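Gerow's phone update reaches its second wave

Valter Frade runs firmware releases at Gerow, and he is used to being asked when. Build 16 of the company's phone software went to a first group of 3,000 handsets in July. The second wave took longer than owners had hoped.

"The modem package was held back," he says. "On dual-SIM units it dropped the data connection after a network handover. We rebuilt it and tested again."
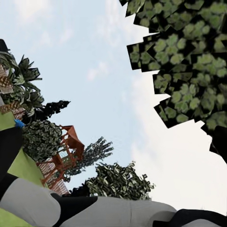
Tree canopy and sky, rendered.

The fault was traced to a timer value supplied with the Galtano radio firmware. Frade's team had tested it on one carrier profile only – an omission he accepts. The test plan now covers 9 profiles. 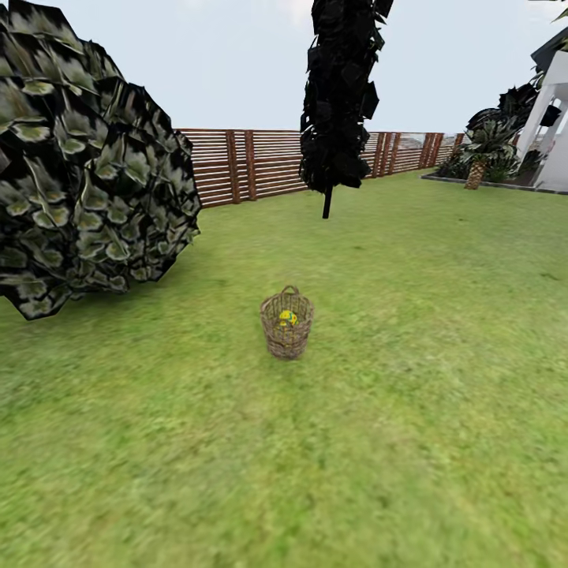

Wicker basket on the lawn, rendered.

Owners on the older Drurnado handset will get the security patches but no new camera software. "The system partition is too small," Frade says. "We could repartition over the air. I would not do that to a phone with someone's photos on it."
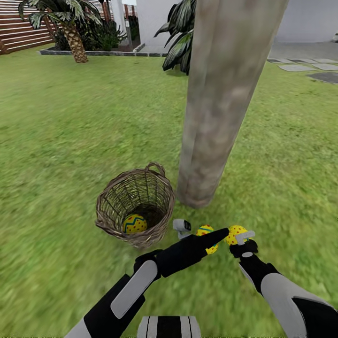
He advises charging to at least 50 per cent before installing. The installer checks the battery level once, at the start, and a later build will check again before the restart.
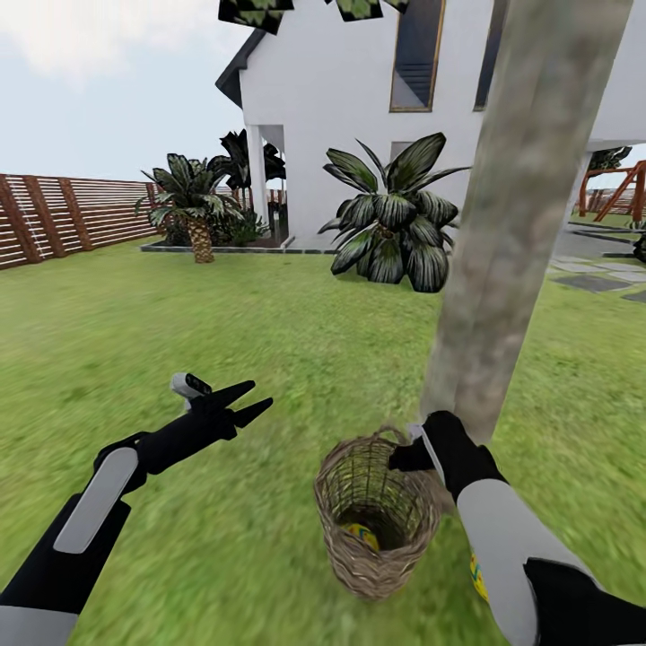 On rollback he is brief. "The boot loader refuses an older build once the security version goes up. That stays." Handsets sold through Ashour follow the same schedule, with the shop's own apps updated separately.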